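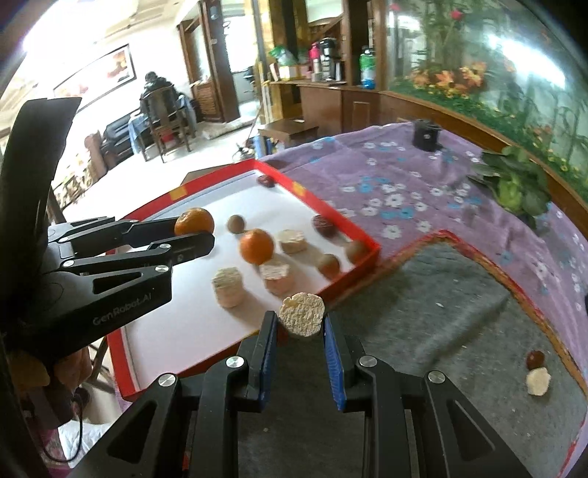

Gilmar Fontes
Landesgeschäftsführer der Wählervereinigung Setach

Die Wählervereinigung Setach stellt im August ihre Liste für die Wahl zum Kreistag in Bedov auf. Gilmar Fontes führt seit zwei Wahlperioden ihre Geschäfte und leitet auch die Aufstellungsversammlung. Im Gespräch mit der Redaktion äußerte er sich zum Verfahren, zur Finanzierung des Wahlkampfes und zum Verhältnis zu den übrigen Fraktionen.

Für die Liste lägen der Geschäftsstelle 77 Bewerbungen vor, teilte Fontes mit. »Das Interesse ist höher als vor der letzten Wahl, vor allem in den Ortsverbänden Lins und Trernton. Über die Reihenfolge entscheidet allein die Versammlung. Der Vorstand legt keinen eigenen Vorschlag vor.« Stimmberechtigt seien alle Mitglieder mit Hauptwohnsitz im Kreis, derzeit fast 1.000 Personen. Eine Vertretung durch Dritte sei nach der Satzung ausgeschlossen.

Auf die Kritik aus Trernton, die kleineren Orte kämen auf den vorderen Plätzen kaum vor, ging Fontes ausführlich ein. »Die ersten fünf Plätze werden einzeln gewählt, und zwar geheim. Wer dort kandidiert, stellt sich vor und beantwortet Fragen. Eine Quote nach Orten sieht unsere Satzung nicht vor — der Antrag dazu wurde beraten und abgelehnt.« Er gehe davon aus, dass das Thema nach der Wahl erneut auf die Tagesordnung komme.

Den Wahlkampf will die Vereinigung aus Beiträgen und Einzelspenden bestreiten. Ein Darlehen werde nicht aufgenommen. »Wir haben beim letzten Mal zu viel für Plakate ausgegeben und zu wenig für Veranstaltungen«, räumte Fontes ein. Vorgesehen seien nun öffentliche Sprechstunden in allen Ortsverbänden, in Lins auch am Abend ab 19 Uhr.

Zu möglichen Bündnissen im neuen Kreistag wollte er sich nicht festlegen. »Wir sprechen mit jeder Fraktion, die den Haushalt mittragen will. Vorabsprachen über Ausschussvorsitze gibt es nicht.« Er selbst bewerbe sich nicht um ein Mandat.

Unterlagen zur Aufstellungsversammlung sind in der Geschäftsstelle in Bedov erhältlich.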